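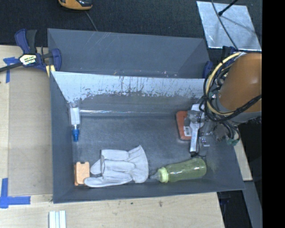 A glove, a baby bottle and a small orange box, sharing a grey bin.

In praise of the mixed bin

I want to speak up for the bin of odds and ends. Every house has one, or a drawer that does the same job, and most of us talk about ours as if it were a bad habit. I think it's one of the best things in the building, and I've thought so even more since I spent last July emptying my aunt's house in Griltthorpe, where there were bins like this in the porch, under the stairs and on top of the wardrobe.

Look at what ends up together. A work glove lying beside a baby bottle! No shop would ever put those two on the same shelf. No sorting guide would either, and I have read plenty of them (I went through a phase). Gardening goes here, baby things go there, anything in a packet goes in the cupboard. It all sounds so sensible until you're standing in the hall with a glove in one hand and a bottle in the other and the doorbell is ringing. Then you want a bin with wide sides and no opinions.

The usual advice is to sort by kind. I tried it properly once, with 24 little tubs from Catine, all labelled, and I loved them for a fortnight. The trouble was the thing that belonged to two tubs, and the thing that belonged to none. I had a tub for string and a tub for garden bits, and I could never remember which one had the garden string. By the end of the month I was opening tubs the way you open an advent calendar, hoping. Most of them hold seeds now and are very good at it.

A mixed bin asks you to look, and looking is quick. Our eyes are wonderful at this! A pale glove on a grey floor, a bit of green, a bright blue end on a clear tube — you've found what you came for before you could have read a label. I'd go further and say that the odder the mixture, the easier it is to search. Fill a bin with nothing but batteries and you'll be there all afternoon turning them over to find the right size.

There are limits, I'll admit. Nothing sharp, nothing that leaks, nothing alive. Medicines want their own place, high up and shut. And a mixed bin has to stay shallow enough that you can see its floor. Once things are lying three deep you've got a heap, and a heap is where scissors go to die. My own rule is 20 things at most, and when I go over it I tip the lot out on the kitchen table and have a lovely half hour putting most of it back.

I'd also say buy a plain bin and let it get battered. I'm very fond of a bin with scratches down its walls and the paler patches that come up at the rim. You can throw a trowel into a bin like that. My neighbour has beautiful lined baskets, from Clirnska I think, and she's scared to put anything in them, so the trowel lives on the windowsill.

My aunt's porch bin came home with me. It has keys in it that fit nothing I own, one half of a bicycle pump and a tin of plasters, and I haven't sorted it, and I'm not going to.

10th March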